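Urkard Furniture Recall Extended to Older Dressers

Dec 25, 2024

Urkard has widened its recall of small bedroom dressers to include units sold under the Saber name, the furniture maker said in a notice to retailers. The recall now covers 1,461 dressers, all of them sold through Hurell stores.

The dressers can tip forward if they are not fastened to a wall and the drawers are pulled out together. The company has received four reports of units tipping over. No injuries were reported.

The first recall was announced in May and applied only to the Irisen line. Urkard said the Saber dressers use the same drawer slides and were sold without a wall strap in the box.

Owners should stop using any dresser that is not anchored and move it to a room children cannot get into. They can ask for a free anchor kit or return the dresser to any Hurell store for a refund of $74. A receipt is not needed, but the label on the back panel must still be attached.

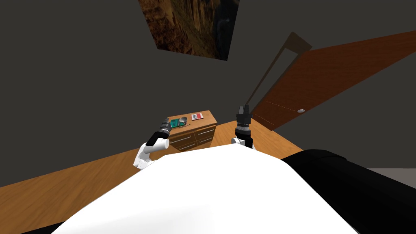

Image: Hurell

Kits ship by mail and include two straps, screws and printed instructions. Renters who are not allowed to drill into walls can choose the refund instead. Hurell will also pick up dressers from homes within 100 miles of a store at no charge.

Dressers bought secondhand are covered on the same terms. Requests can be made at the service desk of any Hurell store or by mail, using the form printed on the recall notice.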